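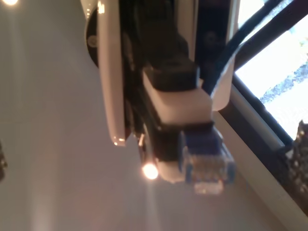

Glossy white panel with a thin highlight along its inner edge, next to dark parts.

Reference > Materials > Surfaces > Gloss

Gloss (surface finish)

Reading time: 4 minutes

Gloss is the property of a surface that makes it look shiny, and depends on how much of the light falling on it is reflected in the mirror direction. A surface with high gloss reflects a large share of light at an angle equal to the angle of arrival. A matte surface scatters the light over many directions. Most painted, moulded and varnished surfaces fall between the two.

Gloss is treated separately from colour, although each affects how the other is judged. A black panel with high gloss looks deeper in colour than the same black with a matte finish, as scattered light lifts the apparent grey level of the matte one. On white surfaces the difference is smaller, and gloss is noticed mainly through highlights and reflected shapes.

Physical basis

The amount of light reflected at the boundary between air and a coating depends on the refractive index of the coating and on the angle of the light. For a clear coating with an index of 1.5, four per cent of the light is reflected at normal incidence. The share rises slowly as the angle increases and then steeply near grazing incidence. For this reason a floor that looks dull from above can look shiny when viewed toward a distant window.

Roughness is the second factor. Where surface irregularities are small compared with the wavelength of light, reflection is close to mirror-like. Where they are larger, each small slope sends light in its own direction and the highlight spreads. Very broad irregularities do not lower measured gloss much but distort reflected images – the effect known as orange peel.

Metals reflect a much greater share of light than paints or plastics and do so at all angles. Gloss scales drawn up for coatings are therefore awkward to apply to polished metal, where readings run far above 100.

Measurement

A glossmeter directs a beam at the surface at a fixed angle and measures the light received at the matching angle on the other side. The result is stated in gloss units (GU) relative to a polished black glass standard, which is given a value of 100 at each angle. Three geometries are in general use, all measured from the perpendicular:

20° – high gloss surfaces
60° – general use
85° – low gloss surfaces

The usual practice is to take a reading at 60° first. If it exceeds 70 GU, the measurement is repeated at 20°, where differences between shiny samples are easier to separate. If it is under 10 GU, the 85° geometry is used. The angle must be reported with the value, as readings from different geometries cannot be converted into one another.

Curved parts give low and unstable readings because the reflected beam misses the receiver. Flat test plaques made from the same material and in the same tool finish are normally measured in their place. Dust, finger marks and residues from cleaning cloths also lower the result.

Haze and distinctness of image

Two surfaces with equal gloss can look different. Haze is a milky halo next to the highlight, caused by light scattered a few degrees away from the mirror direction. Distinctness of image describes how sharply a reflected edge is reproduced. Both need instruments that sample the light at several closely spaced angles.

Visual assessment

Visual grading came before instruments and is still used for small or curved parts. The Pridimham cards, prepared by Irena Wieczorek and Czesław Ziółkowski, are a set of 20 painted steps running from matte to full gloss, viewed under a lamp with a straight-edged shade. The observer compares the sharpness of the edge in the sample with that in each card.

Wakana Ikeda later tested the cards against meter readings on 219 moulded plaques at Noddale. Agreement was good in the middle of the range and poor at the glossy end, where observers judged by distinctness of image and the meter did not. Ikeda also found that white plaques were graded lower than black plaques with the same reading. Zofia Lis proposed separate cards for light and dark materials, and these form the present Wróbel edition.

Control in manufacture

In moulded plastics, gloss follows the finish of the tool. Polished steel gives a glossy part and a textured tool gives a matte one. A hotter mould copies either finish more closely. In paints, gloss is lowered by adding matting agents, commonly fine silica, which roughen the film as it shrinks on drying.

Gloss usually falls with weathering. Sunlight breaks down the binder at the surface and leaves pigment particles exposed. Matte surfaces can change the other way: repeated rubbing flattens the high points and leaves shiny patches, as on handrails and keyboard keys.

Related articles
Hollotano lamp
Orange peel (coatings)
Refractive index
Matting agents
Surface roughness
Wróbel cards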